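Sunday, May 15, 2022

**Lostville throws its biggest spring food weekend yet, and you're all invited**

LOSTVILLE – I've been writing these announcements for the Lostville visitors' office for a while now, and I can't remember being this excited to hit send. The Clikusano is back! If you've never heard of it, it's our spring street supper, it takes over the old market district at the end of May, and it's the best reason I know to book a long weekend in a town most people drive right past on the way to the coast.

So what do you get? Three nights of eating outdoors, for starters. We close Montoya Street to cars from the fountain down to the ferry landing, string up the lights, and set out the long tables. This year 69 food stalls have signed up, and I've had the very difficult job of reading all their menus before lunch. There's smoked trout on rye, there are lamb skewers, there's a peach hand pie that I've been thinking about since the tasting night (I had two, and I'd have had another if the tray hadn't gone around the other way). 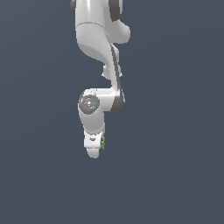 Getting in is free. You only pay for what you eat, and most plates run three or four dollars, so you can graze your way down the whole street without doing any serious math. If you'd like a guaranteed seat at the long tables, those are ticketed and they do go fast, so please don't call me on the Friday afternoon and ask if I can squeeze in your cousins. I love your cousins. I can't squeeze them in.

New this year is the Ultcombe Night Walk, a guided stroll up through the hill neighborhood of Ultcombe with four stops for food and drink along the way. Our guide is Iestyn Yorath, who grew up on the hill and can tell you which porch had the piano and which one had the goat.

"People come for the stalls and then they go straight back to their hotel," Iestyn told me. "The hill at dusk is the prettiest part of town, and you can smell everybody's dinner. I want to walk them up there slowly and get them a little lost."

Wear real shoes for that one. The steps are steep and the cobbles are older than the state.

On Saturday morning the farmers' market moves down to the landing, with salad greens, strawberries, the first new potatoes and a lot of honey. Chef Imani Marchetti will be cooking whatever looks good to her that day, which makes it tricky for me to print a menu. 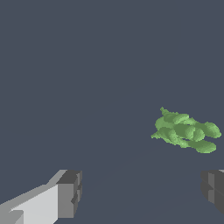 *Leafy and green.*

"I don't plan it," Imani said when I begged her for a hint. "I show up with oil, salt and a big pan, and I buy the rest. Last time it was all peas. Come hungry and don't be fussy."

**Where to stay.** The inns on Montoya Street fill up first and they're noisy until the music stops, so if you're a light sleeper, look at the guesthouses up in Ultcombe. You'll have the stairs to deal with, but you'll also have the view over the river at breakfast! Families seem to like the cabins by the landing, where kids can run straight out onto the grass.

**Getting here.** The train station is an easy walk from the fountain. If you're driving, use the fairground lot and take the shuttle, which runs all evening. Leashed dogs are welcome on the street but not on the Night Walk (see above re: steps).

**For the press.** I'm happy to set up stall visits and interviews with Iestyn or Imani, and I'm holding a few long-table seats for visiting writers. Contact the press desk at the Lostville visitors' office, weekdays, and let me know which night you'd like to come and whether you eat fish.

###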